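# Budget for the fixture before you budget for the arm

Every fall the same kind of request lands in my inbox. A shop that takes apart or refits used office computers wants a robot arm, has a quote for the arm, and would like the quote approved before the year closes. The quote is usually fine. What worries me is the rest of the page, which is usually blank.

An arm is the easy thing to price. It has a part number and a delivery date. The trouble is that the arm spends its working day around objects that were never designed for it: a case on its side, a processor socket with a lever that has to be up before anything can go in, cables that lie a little differently in each machine. Somebody has to decide where a chip goes once it is out of the board, and that somebody needs hours and money.

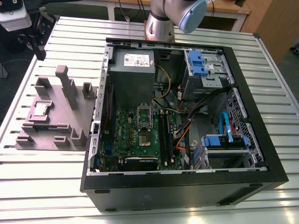 **By the equipment planning lead, Arkimcombe refurbishing shop**

When we planned our cell, the first draft of the budget had one line for fixtures, and it said 300 dollars. That covered filament. It left out the design time, the reprints, and the afternoons spent finding out that a pocket which holds a part well can also be a hard pocket to pick from. By November the real figure for fixture work stood at 3431 dollars, nearly all of it labor. I don't consider that money wasted. I consider it money we should have asked for at the start, when asking was cheap.

My view is that a small shop should write its request in reverse. Start with the part. Say what the gripper will pick up, where it will put it down, and how much room the fingers have on each side. Then price the plate or tray that makes this possible, including at least 2 full redesigns. Then price the gripper fingers. The arm goes on the last line.

Doing it this way changes which jobs look attractive. Processors and memory modules are small, stiff and much the same shape from one business PC to the next, so a printed holder can serve a long run of machines. Cables are another matter. On our Stondari planning sheet we scored every step of the teardown by how much custom hardware it would need, and anything to do with cables went to the bottom. We left those steps to people and I would do so again.

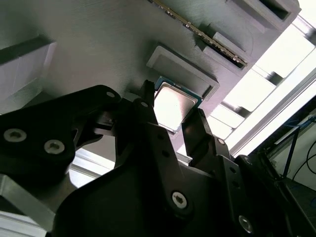 Imeo wrote back after reading a draft of this and disagreed with the order. Fixtures are cheap to change and arms are not, the note said, so a shop that picks the wrong reach or payload is stuck with it for years, while a bad tray can be printed again on Thursday. Put the arm first, get it right, and let the trays follow.

I take the point about reach. We ran into it ourselves on the Kong bench, where the arm could get to the tray or to the far drive bay but had to fold up awkwardly to do both. Still, we only learned what reach we needed by laying the tray and the open case side by side and measuring. A cardboard mock-up would have told us the same thing before we signed.

So I would ask for two stages. Release 2000 dollars first for mock-ups, printed trays and hand trials with the gripper alone. Hold the arm money until the layout has stopped moving. Vendors don't love this, and some quotes will expire while you wait – ask for an extension in writing when you get the quote, and put the new end date on the request form next to the price.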